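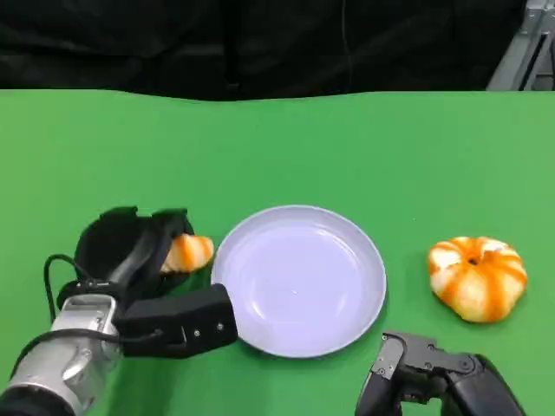

I have come around to the idea that fruit should be put out in pieces, on a plate, for everybody, and that the whole-fruit bowl should go the way of the potpourri dish. I know how that sounds. A bowl of mandarins is pretty and it costs no effort, and I kept one going for years. But a mandarin in a bowl is a chore with a peel on it, and most people who walk past will not take on a chore. Put a round white plate next to a half-peeled mandarin, though, with one little piece already off, and you've more or less started the party. Who walks past that?

My friend Nia Ifans thinks this is babying people. She says a grown adult can peel an orange, and if they can't be bothered then they didn't want it very much. Fair enough! But I've watched what goes on at my own table, and wanting has very little to do with it. People want the mandarin. They also want clean hands, and they're in the middle of a story, and there's no obvious spot for the peel, so they eat a cracker. I've done it myself with a bowl right there by my elbow.

So now I peel. I do it sitting down, while people talk, and I don't ask who wants some. That part matters, I think. If you ask, everyone says no thanks, I'm fine. If you just set the pieces down they disappear, and then you peel another one.

A few opinions on how it's done, seeing as I'm already in trouble. Use a plain plate, and a bigger one than you need. Pieces piled up in a small dish go sticky and look like leftovers, and people are shy about digging in with their fingers. Start with the plate empty and fill it as you go - nobody needs a fan or a flower shape. Leave some of the white stringy stuff on. Adel Morsy picks off every last thread and it takes him so long that the rest of us have gone home. (He says the threads are bitter. They taste like nothing.)

And keep the peel off the plate! This is the one I'll really fight over. Once there's peel on it, it reads as a trash plate, and you'll find a tea bag on there within 11 minutes. I put mine on a paper napkin in my lap.

I do see the case for the bowl. Cut or peeled fruit doesn't keep, and a whole mandarin will sit there politely until you need it. Shaimaa Belhaj packs them whole for her kids because the pieces get squashed in a lunch bag, and she's right about lunch bags. I'm talking about a table with people at it, after dinner, when the coffee is made and no one is quite ready to get up. I still buy the big bag starting in October and I still keep it in the kitchen. It just doesn't come to the table by itself anymore, and we get through about twice as many.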